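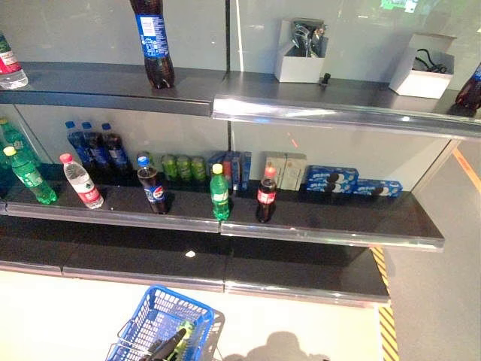 Page 2 of 7

Precious Visser
7 Dec 2019

Thread. Went to see the student shelf-restocking project at Swanepoel tonight, mostly out of spite. My brother-in-law has been telling me since summer that it will put my whole trade out of work. I managed grocery stores for a long time. I have opinions about shelves.

Precious Visser
The setup is one rack with drinks and snacks on it, a shopping basket on the floor, and a team of undergrads with laptops. The task sheet says "retail restocking and picking." I would call it "a shelf." We will get to the difference.

Precious Visser
First thing I noticed was how much air there is. Whole bottom shelf bare. Big gap at the right end of the middle one, past the Oreos. In a store, that's a phone call from the district office. In a robotics class it means the arm has somewhere to put its elbow.

Precious Visser
I asked if they ever run it full. Answer: "That's a stretch goal." Okay. A full shelf is the job, though. The other thing is a shelf somebody has already shopped.

Precious Visser
To be fair to them, the product choice is smarter than I expected. Coke and Pepsi on the same shelf, Sprite in green bottles, a water bottle with a red cap standing in front of bottles with blue caps. If you only look at cap color you are going to have a bad evening, and apparently in the first month they did.

Precious Visser
Cans at the back behind a Pepsi bottle, too. Any stock kid can tell you the one you want is always behind the one you don't. I was glad to see someone had thought of it. Then I asked how the arm gets to the cans and was told it isn't asked for the cans this semester.

Precious Visser
So the cans are scenery.

Precious Visser
Somebody in the replies wants to know about the Sprite that's leaning over on the left. Yes, I saw it. I asked what the system does about a leaning bottle and three students gave me three answers. One of them was "depends." That one I believed.

Precious Visser
The class is taught by Siyabonga Motaung, and I'll say this for him, he didn't try to sell me anything. I asked what percent of picks go right. He said which picks. I said any. He said then the number would be meaningless and he wasn't going to give me one. I have sat through vendor meetings where I would have paid cash for that sentence.

Precious Visser
He did give me the log. 186 attempts this term with the grading version of the code. They write every one down by hand, with a reason next to the failures. I read a couple of pages. "Slipped." "Slipped." "Wrong bottle." "Right bottle, wrong place." "Slipped." "Battery." It reads like my old incident binder.

Precious Visser
The reason column is the best part of the whole project and it has no robot in it at all. If these kids learn to write "I don't know why" in a box on a form, they are ahead of most of the people who've tried to sell me software.

Precious Visser
Now the complaint. The posters in the hallway. One of them says the project "addresses labor shortages in modern retail." It does not. It addresses a rack with drinks on it, in a room with good lights and flat floors and not one customer. I don't blame the students, since I gather the wording came from the sponsor's template.

Precious Visser
Sponsor is Wemex. They get their name on the poster and the students get parts. Fine, that's how my nephew's soccer team works too. But nobody on the soccer team claims to be solving a national problem.

Precious Visser
Packages. Bottles are round and stand up and more or less behave. The cookies are what I'd watch. Two packs stacked and another lying flat next to them, all the same blue. I have seen grown men fail to pick up one pack of cookies without dragging the next one onto the floor.

Precious Visser
I asked about this and one student lit up like I'd asked about her dog. She's spent the term on nothing but flat packages. She says the printed photo of the cookie confuses the vision part, which keeps trying to grab the cookie in the picture. I laughed out loud and then felt bad. It's a good problem! It's a real problem. Put THAT on the poster.

Precious Visser
Top shelf has a couple of open white boxes, one with gray and black bits sticking up out of it and one with a coil of black cable. A mixed shelf like that is more like a real back room than anything else they've got. Every store I ever ran had a box of cable on a shelf meant for soda. I asked if those get picked. No. Also scenery.

Precious Visser
Someone asks what it costs. The course budget for the rack, the stock and the basket is on the sheet and I won't repeat it because I didn't ask if I could. The arm is separate. What I can tell you is that the team code they were so proud of is 3323, written on the lab door, and that I thought it was the price and nearly fell over.

Precious Visser
They had two demos planned. In the first one the arm was told to get a Pepsi. It thought for a long while. I could have walked to the gas station. Then it took the Pepsi, turned, and let go over the basket a bit higher than I'd like for anything carbonated.

Precious Visser
Applause. I clapped too, I'm not made of wood. But I'd have sent that bottle back to the shelf and warned the next person not to open it.

Precious Visser
Second demo, restocking, did not happen. Something called Fellar would not start. It's the scheduler, one of the students built it and named it. They tried for a good while. Siyabonga let them try, didn't step in, and then said "write it down" and somebody did.

Precious Visser
Replying to the guy who says I'm "moving the goalposts." Restocking was on the task sheet. I didn't put it there. I came to see restocking and I saw one bottle leave a shelf. That is the reverse of restocking.

Precious Visser
Replying to the other guy: no, I don't think it's a waste of money. I think it's a class. A class is allowed to have an arm that drops soda. What I can't stand is the sentence on the poster, and the article that'll get written from the sentence, and the brother-in-law who'll read me the article over dinner.

Precious Visser
Things I suggested, unasked, on my way out. Fill the bottom shelf, since the low shelf is where backs go out and where a machine might really earn something. Turn half the labels backward. Have someone's kid mess with it for ten minutes before grading.

Precious Visser
The cookie student wrote down the one about the labels. A boy in a Skundard hoodie told me the low shelf is outside the arm's reach. So the shelf that would help a human being most is the one it can't get to. I asked whether that was in the report. He said it would be now.

Precious Visser
They've invited me back for the final. Restocking again, if Fellar starts. I said yes. I'm bringing my own groceries, including a bag of oranges and one of those floppy tortilla packs, and I've told them so in writing.

Precious Visser
Muting this for the night. If you work for Wemex, please stop sending me the brochure. I've got it. It's the same sentence as the poster.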